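Workshop notebook, Saturday, kettle on at half seven

Mostly the Ibarra clock today, with a bit of grumbling about glue.

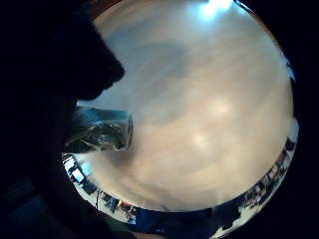

So, the Ibarra. It's the big walnut mantel clock with 1949 pencilled inside the back door, and it came in gaining badly and striking whatever it fancied (eleven at quarter past two, lovely). I had the movement out before nine and it's in far better shape than the case let on. Pivots are decent, one bush on the strike side is properly oval, and somebody has had a go at the suspension spring with what looks like a bit of feeler gauge! Took that out and put it in the tin of horrors.

Counted the beat three times with the door shut and the radio off. Got 181 over the minute, then 181 again, then I lost my place when the phone went. I want it down to what the train works out at, and I haven't done that sum yet because I can't read my own tooth count for the centre wheel. Citlali, if you're in before me, could you do it again? Start from the tooth I've dabbed with blue marker.

Glue. The Takix stuff is fine on the veneer but hopeless on the moulding, it skins over before I can get the second cramp on. Went back to hide glue for the left-hand run and it's sitting under the bench now with the sandbag on. Please don't move the sandbag. I know it's in the way of the bin.

Ifeoma rang about the Prorkel barometer and the owner does want the dial left alone, foxing and all, so no cleaning, just the glass and the hinge. I quoted 238 for the lot and she thought that was fair. Tube is sound as far as I can tell but I'd like a second pair of eyes before it goes back on a wall.

Other bits:

Brass pins nearly gone. I've ordered a box of 100 from Clido, the short ones, as the long ones keep poking through the back of everything.

The small lathe is squealing again on the slow belt. Oiled it, still squealing. Might be the belt and not the bearing, I'll swap it over when the clock's off the bench.

The strike bush is reamed and pressed in, and there's a whisker too much end shake, which I can live with. Haven't put the gong back yet. The rack tail wants bending a hair but I was getting cross-eyed by four, so the plates are loosely pinned and under the glass dome with the screws in the egg cup, big ones on the left.

Monday job: new suspension spring, then set the beat on the actual shelf it'll live on if they'll let me borrow it.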